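Lamps, Books and Chores: Evening Study Among Girls in Stamdale
September 21, 2020
By Milagros Grajales and Babatunde Adeyemi

1. Purpose

The project examined why girls in Stamdale leave school earlier than their brothers. The survey reached 200 households, and 100 girls aged 11 to 15 completed a time diary in March.
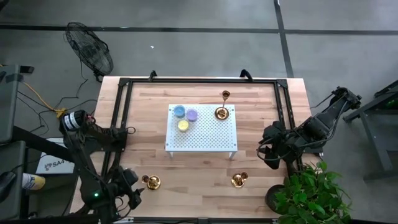 2. Findings

Household work took up most of the hours before dark. Girls who left school most often named fees, distance and care of younger children -- in that order.

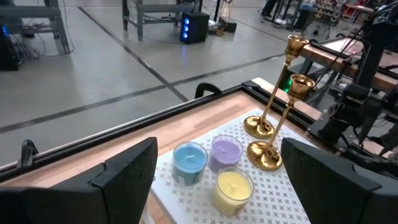 Evening study depends on light as well as free time. Many families share one lamp, and it usually goes to the oldest son. Candles in glass jars, such as the blue and purple ones on the patterned placemat, were rated by the diary group as harder to read by than a lamp. The authors recommend a supervised evening study room at the Clira school, open to girls first during exam weeks.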